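Worneck open day – the shirt folding demo
Reading time: 3 minutes

tallow_rig
Went to the open day at Worneck in March and spent most of it at the folding station, so I'm putting my notes here before I lose them. Bay 2, at the back of the Zallholm building. The badge on my lanyard said 1605, so they were either very busy or they don't start at one.

The setup is a white table with a gray grid on it, a green cloth behind, and the arm working on black long-sleeve shirts. Do-yoon Ma ran the session and took questions the whole time. The control software is their own and it's called Plundiser.
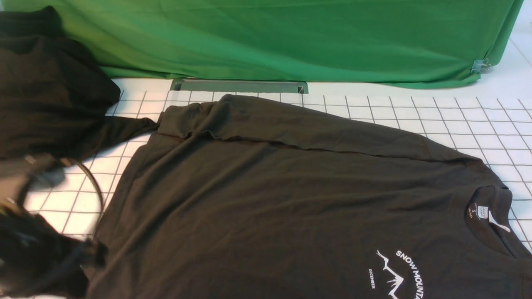 Size S, mountain print on the chest, with the next garment still heaped at the back left.

I stayed for 43 minutes. Black cloth is a hard pick if you ask me. You lose the edges of the sleeves against the body, and I expected them to bring out something lighter for visitors. Ma said they run black on purpose because that's what the customer ships.

kettlebrook
Was that the same station they had last year? Last time it was towels only and you had to stand behind a rope.

tallow_rig
Same bay. No rope this year, just a line of tape on the floor. You could get close enough to hear the fingers close. Towels were over at Oh's table near the entrance. I didn't stop there.

pinion44
I was there in the afternoon and I'm less impressed than you. The folds are soft. If I stacked shirts like that at my old job I'd have been told to do them over. A rectangle with one lumpy corner is not a retail fold.

tallow_rig
I don't think they called it a retail fold. The sign said "fold for tote," meaning it goes in a bin and somebody bags it later.

pinion44
Then the sign and the talk didn't match. Ma used the word "shelf" twice when I was standing there.

marsh_op
I asked Ma about that. There are two targets. The tote fold is what they showed. The shelf fold is being worked on and they don't show it yet. I can see how it got mixed up, the talk jumped between them.

For anyone who didn't go, I wrote down the order of the visit as I did it:

1. Sign in and get the badge. Coffee is on the left. The line for the badge was longer than the line for anything else.

2. Short talk in the front room. Mostly company history. Skip it if you're short on time.

3. Folding station. One shirt gets folded while the next one sits to the left in a heap. The folded one comes out wider than it is tall. Edges are uneven, so pinion44 is right about that part, but I'd put it in a tote.

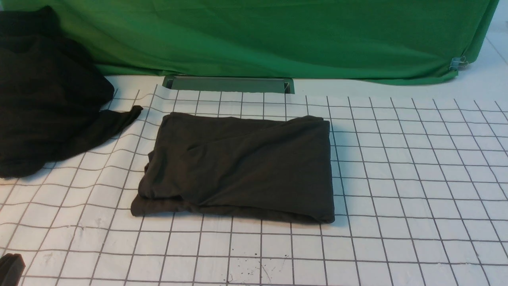
4. Gripper bench. You can handle the spare fingers and swap a set yourself. Best stop of the day for me, and it was almost empty.

5. Questions in the front room. Ask about maintenance here. The people at the stations will send you to this session anyway.

kettlebrook
Did they give a time per shirt?

marsh_op
Not one I'd repeat. Ma said it depends on how the shirt lands and wouldn't go further. I would have liked a number too.

pinion44
That's my other complaint. You can't judge a folding cell without a cycle time. A person does one of those in a few seconds, and I've trained enough of them to know.

tallow_rig
Sure, but it was an open day and I didn't go there to buy a cell. I wanted to see how it handles limp black jersey coming out of a pile, and I got to stand there and watch it for as long as I wanted. Most places give you a video and a brochure.

pinion44
Fair. I'd go again if they show the shelf fold. I just wouldn't drive as far as I did for the tote one.

hollis_b
Do you need to register ahead, or can you walk in? I have a coworker who wants to come next time.

marsh_op
Register. They were turning walk-ins away by noon – the form is on the Worneck events page. Closed shoes too, they check.

hollis_b
Thanks, will pass that on.

Contact the moderators | © Forum members, all posts belong to their authors | Back to top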